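Review: the Stuster two-hand gripper kit, after a spring of daily use

I should say up front that I was ready to dislike this purchase. Our shop is small, our automation budget is smaller, and the last time we bought something with the word "teaching" on the box it spent most of its life under a bench. So when we started pricing hand-held grippers this winter, I wanted a long list of reasons to say no. I ended up with a short list of complaints and a kit I pick up nearly every working day, and I'm still a bit giddy about it.

What we make, for context: we pack small bottles and accessories into divided boxes for other companies. It's fussy work in short batches, and every customer has a different box. We already have a two-arm cell on order for next year, and the plan was always to record people doing the packing first, by hand, so that the arms have something to learn from when they show up. The kit is a pair of grippers you hold, one in each hand, with a cable from each back to a computer. You work with the jaws the way you'd work with your fingers and the whole motion gets logged.

We looked at three of these. The Clomport set is wireless and very pretty, and I wanted it badly until I read how the battery packs are priced. The Kramer set is the sturdiest of the three, built like a garden tool, but my wrists were complaining before lunch on the demo day. The Stuster sat in between, wired, plain, all black, easy to squeeze. We rented it for a month, then bought it, and the rental fee came off the price. Ask about that, it isn't on their page.

How it feels in the hand

Good! Really good, once you quit trying to be fast. The first morning I treated the jaws like pliers and dropped everything I touched. By the second day I had slowed down and things started landing where I meant them to. The squeeze is light enough that I can feel the difference between a soft bottle and a stiff one, and I can stop partway and hold without my hand shaking. My coworkers have much bigger hands than I do and they get along with it fine, although one of them wishes the grip was a little longer.

The mount on top of each gripper is bigger than I pictured from the catalog. It stands up over your knuckles and you do have to learn where it is. I bonked the two together a lot in the first week when reaching across myself. After that my elbows learned to stay out a bit and it stopped.

A session runs 36 takes for us. One take is one bottle into one compartment, or one out, and then a reset. We tried doing more at a stretch and the last ones got sloppy, so 36 it is, then a long break and somebody else steps in. On a good day we get through four of those sessions, for 144 takes, and that's with time left over to throw out the bad ones.

The cables

I'm giving them their own section because they come up in every conversation I have about this kit. Wired was the right call for our budget and I'd make it again. No charging, no dropouts, no little blinking light to worry about. But you do wear the things, in a sense. One runs off each hand and wants to go its own way. I let mine fall off the front and the side of the table and keep them away from whatever I'm moving, and most of the time I forget about them.

The coiled style is worth paying extra for. Straight cable is cheaper and it will be under your shoe inside of an hour. Stuster sells the coiled ones as an add-on, which annoyed me at checkout and has not annoyed me since.

What does need a plan is the other end, where everything meets the computers. I did not have a plan. If you're drawing up a purchase order right now, put in a line for cable sleeves, hooks and a couple of under-desk trays, and order them the same day as the grippers. Ours got left for "later" and later is still coming. 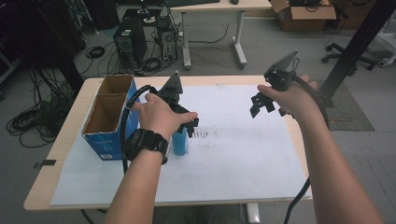 What it cost us beyond the kit

The grippers themselves were about half of what we spent, and I think that catches a lot of people. So here's the rest of the money, in the order it went out the door.

Computers. The seller's page says one machine will do. It will, if you don't mind waiting for every session to finish saving before you begin the next one. We went to 2 towers and split the work, one for recording and one for checking, and the wait went away. Buy the storage now too. The files are large and you'll want to keep more of them than you expect.

The table. We bought a Mekomo table with a light wood top and white legs, and I love it more than a person should love a table. It doesn't wobble when you lean on it. The height is comfortable standing up for me, and the light top makes it easy to see small things that have rolled away. We lay a big white sheet over the part we work on and make our marks on that, so the table stays nice. The sheets do get smudgy. Budget for plenty of them. We go through 50 in a season if we're careful.

Test goods. Please don't forget this one. Bottles and boxes that get handled this much are not going back into stock. Divided boxes wear out first, at the dividers and at the top flaps. We set aside a stack of blue ones with two compartments for practice and treat them as used up from day one. Talk to whoever does your books early, so it's in the project budget and doesn't turn up as mystery scrap.

Floor space. Free, sort of, if you have it. We figured on the table and a person. Then came the desk with the keyboard, the towers, a chair, the carton of spare parts, and a mat to stand on. Lay it all out on the floor with tape before you sign anything. I'd give it double the area you first had in mind.

People's time. By far the biggest number. Two of us take turns and a third checks takes in the afternoon, and all of those hours come off of regular packing. I put them in the plan at the full hourly cost and I'm glad I did, because when the question came up in May the answer was already on paper.

Setup and software

Setup took us a long afternoon. The printed guide is thin but correct, and the order of steps matters, so read it through once with the kit still in the box. Calibration is a matter of opening and closing the jaws when the program tells you to and then touching a few points on the table. We do it every morning and again after lunch. It's quick, and I've come to like it, kind of like washing my hands before cooking.

The recording program is plain and I mean that kindly. Start, stop, keep, toss. You can name a batch and add a note. I'd love a foot pedal for start and stop, seeing as both hands are full – Stuster says one is on the way, but I wouldn't put it in a budget until it has a part number.

Things I don't love

The jaw pads wear. They're sold in pairs and the price is fair, but the first replacement set should be in the box and it isn't.

There's no stand. You set the grippers down on the table when you're done and they take up the spot you need for something else. We hang ours off a bracket we had lying around. A simple stand would do it.

Support answers by email only, usually the next morning. They've been friendly and right every time, so this is a small gripe, but if you run a night shift it could be a bigger one.

Tall, narrow things are harder than flat ones. A standing bottle wants to tip if you come at it crooked, and you need to come down on it from above or slide in nice and level. That's practice more than a fault in the kit, but plan for extra sessions if your product is mostly bottles. Ours is, and I had to go back and ask for more hours.

Would I buy it again

Yes, and I'd order the second pair of jaws, the coiled cables and the storage in the same go. If you have the money and hate wires, go try the Clomport. If your parts are heavy, the Kramer is worth another look and your wrists may be tougher than mine. For light packing work with a careful budget, the Stuster has been a pleasure, and we're already asking for a quote on a second kit so that two people can record at once. That means a second table too, and I've got my eye on the same Mekomo in the longer size.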